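Unit 4: Curbside Loading Zones
Notes by Nadiia Hladun

A loading zone is sized from peak demand, never from the daily total. On the Vatcombe corridor the survey logged 2,251 stops in one month, 900 of them between 7 and 10 a.m. Use the morning figure.

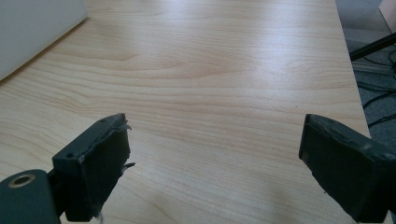

Dwell time is the second input. Record it from wheels stopped to wheels moving – time spent waiting for a space is logged separately. Parcel vans and food trucks go in different columns.

For Monday: read the Kovalchuk chapter on double parking and work problem 39.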